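Last updated: Jan 22, 2021
Print this page | E-mail this thread

Edgardo Lumanlan

1/ We are making the equipment plan for our small robot lab at Skondmont, and I promised to write how we decide the money. It is my first budget, so please correct me if I am wrong.

2/ For the whole year we have 2000 dollars outside of the arms. The arms are already paid. What remains is fingers, cables, mounts, and the things on the table.

3/ The biggest line is spare gripper fingers. Trolamer gave us a quote of 1079 for the full set, with shipping. Renach is cheaper, but they can deliver only in August.

4/ I was asked why fingers take more than half of the budget. My answer is small parts. A thin tile in a tight tray needs a good tip, and a worn tip is what I would like to replace before anything else. 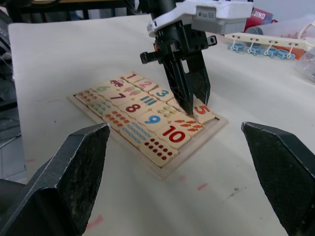
Lifting the "5" tile from the number puzzle.

5/ Puzzles and other table objects cost very little compared with this. I put 400 for them, and also for the white paper we use to cover the table. My colleagues think it is too much. Maybe they are right, but pieces get lost and a puzzle without one piece is difficult to buy again.

6/ That leaves a bit over 500 for repair. I asked Tiongson for a price on 4 wrist camera mounts and I still wait for the answer. If it is high, we will order two now and two in the next budget.

7/ One question for people who buy for a lab: do you order the fingers in one time, or do you split the order? Trolamer gives no discount for the full set, so I am inclined to split.

Contact | Copyright Edgardo Lumanlan | Back to top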